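I do 21 loads of dishes a month, give or take a birthday party, and every year somebody promises me a machine that will take over. So in February I went to see Kai-wen Hsueh at Zostgate, a small outfit that teaches robots to tidy up (in software first, thank goodness, where a dropped plate costs nothing!).

I went in hopeful and came out somewhere in the middle. Hsueh's team runs 2,000 practice attempts overnight on a chore as dull as picking a thing up and putting it somewhere else. I asked which rooms are hardest and the answer was corners, every time. A person just leans in and grabs. A gripper has to get its whole wrist in there without scraping the wall, and then it has to choose where to close its fingers.

Before lunch I watched one of the simulated rooms through the gripper's own view, and I caught myself holding my breath over a few gray shapes. 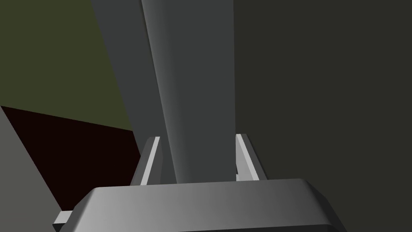 Two fingers and a simulated room.

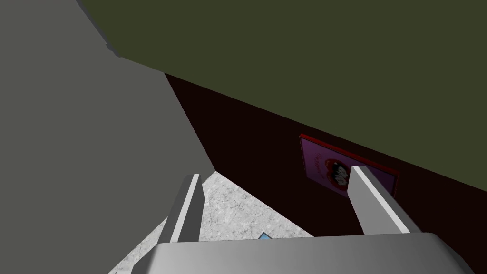 Kai-wen Hsueh thinks I'm asking the wrong question anyway. A robot that clears one kitchen is a nice demo, I was told, and the real test is 100 kitchens it has never practiced in, with the chairs moved and the cat's bowl in the way. Would it pass today? No, and Hsueh wouldn't put a year on it either. I drove home and did the dishes.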